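Kirkville, 19/03/2019

Mavska to supply timber door sets for Yeon housing scheme

Mavska, the Kirkville joinery manufacturer, has been appointed to supply 647 internal door sets for the Yeon housing scheme. The contract covers door leaves, linings, hinges, latches and lever handles. Deliveries start in August. 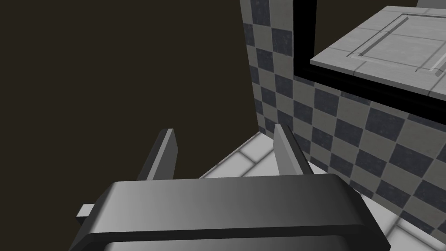
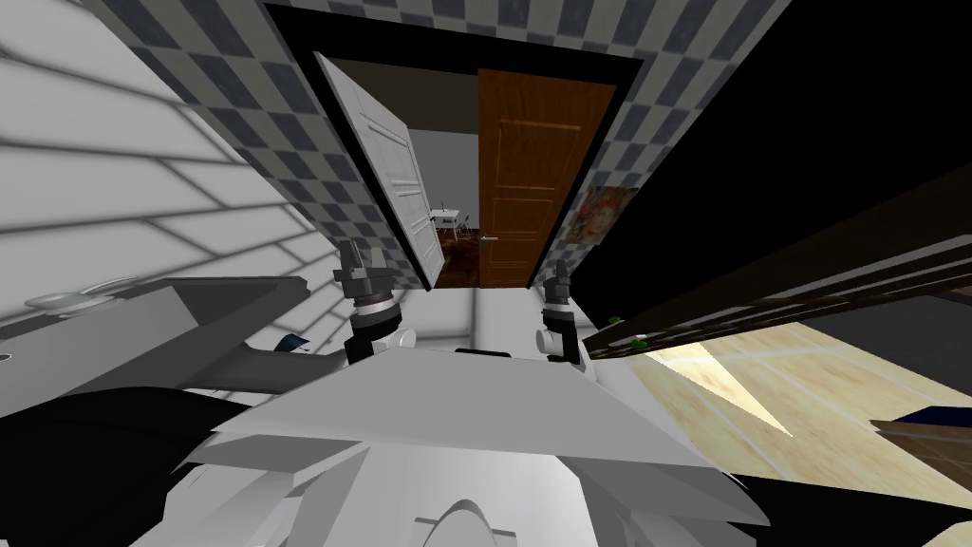

Is the finish on the doors applied before they reach the site?

All leaves are finished at the Kirkville works and delivered wrapped. Linings are primed at the works and receive their top coat on site once plastering is complete.

Scope of supply

The order is divided between painted panel doors and clear-finished timber doors. Painted leaves will be fitted to bedrooms, bathrooms and cupboards. Clear-finished leaves will be fitted between halls and living rooms. Both types share the same lining section, so that a leaf can be exchanged at a later date without disturbing the wall.

Of the total, 59 sets are for ground floor homes designed for wheelchair users. These have a wider leaf, a level threshold and a handle set at a lower height. They will be made as one batch and labelled separately.

The clear finish is Prunosex, a water-based lacquer applied in two coats with light sanding between them. Mavska has used Prunosex on stair parts for several years and is now extending it to doors. Test panels were left on a heated wall through the winter and examined for cracking, colour change and lifting at the joints. The results were accepted by the Yeon design team without changes to the specification.

Programme

The scheme will be supplied in 9 deliveries, each matched to a block or part of a block. Door sets will be packed in fitting order, with the top floor loaded last. Each pack carries a sheet listing the plot number, the room, the opening size and the hand of the door. Site staff are asked to store the packs flat, under cover and clear of the floor, and to leave the wrapping in place until the heating has been commissioned.

Opening sizes will be surveyed block by block after the partitions are complete. Where an opening falls outside the agreed tolerance, the main contractor will be told in writing before the lining is cut.

Checks before dispatch

Mavska will inspect 100 per cent of the wheelchair-accessible sets for leaf size, handle height and hinge position. The remaining sets will be sampled from each batch. Inspection records will be issued with the delivery note and kept at the Kirkville works for the length of the warranty.

Spare hinges and latches will be handed over with the final delivery.

Notes to editors

Mavska makes doors, linings and stair parts for new housing. Finish samples and section drawings for the Yeon scheme are available on request from the Kirkville sales office.

ENDS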